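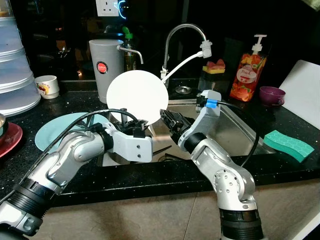
Running a Shared Kitchen, handout 2: The washing-up

Hello again, and well done to everyone who made it through the fridge session! This one is all about the sink, my favorite corner of any kitchen (I know, I know). Read it before you come, and bring an apron if you've got one.

When I ran the kitchen at Pettigrew we had 36 people sharing one sink, and I learnt more there than in any classroom. Most of the rows were over things left to soak. Someone would fill a pan in the morning, mean well, and find it at teatime with six mugs floating in it. So my first rule is that the basin belongs to whoever is washing. Everyone else leaves their things on the worktop.

Before you turn the tap on

Scrape first. Then sort what you've got: glasses and cups, then cutlery, then plates and bowls, then anything greasy. Ferenc Medve, who taught the evening group in Dornport before me, does cutlery last and will argue the point with you all night. Try both ways and see which you like.

If you're short of room, stack as you would carry: flat plate at the bottom, bowl on top, spoon in the bowl. It takes up one plate's worth of worktop and you can lift the lot in one go.
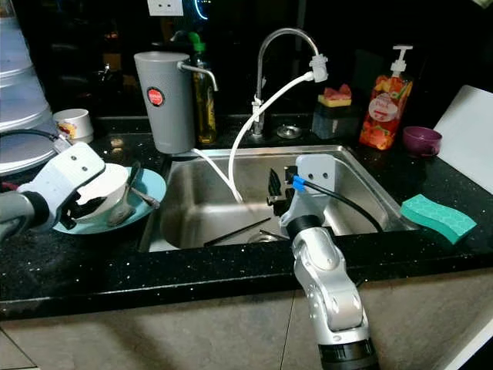 Take the stack apart before it goes in the water, though, and do the spoon straight away or you'll be fishing about for it later. Sharp knives never go under the suds. Wash them one at a time and put them straight on the rack.

Plates

Hold the plate up on its edge over the basin and work from the middle outwards, then round the rim, then turn it over. People forget the back! If you stack dirty plates, the back of each one has been sitting in somebody's gravy. Let it drip for a moment before you rack it, and leave a gap between plates so the air can get round.
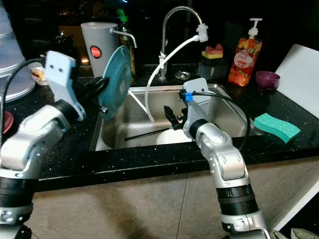
Plate on its edge, bowl waiting in the sink.

Sponges and cloths

Soft side for glasses and anything non-stick, rough side for the stubborn bits. Squeeze the sponge out when you've finished and stand it somewhere it can dry. Cloths get hung up, please, opened out flat. Erzsébet Simon asked last term how often to change them, and my answer is a clean one every day in a shared kitchen, more if someone has been frying.

For next time

Wash up after one meal at home in the order above and jot down what you'd change. Half a page is plenty. Kristóf and Bence, you still owe me your fridge plans from May!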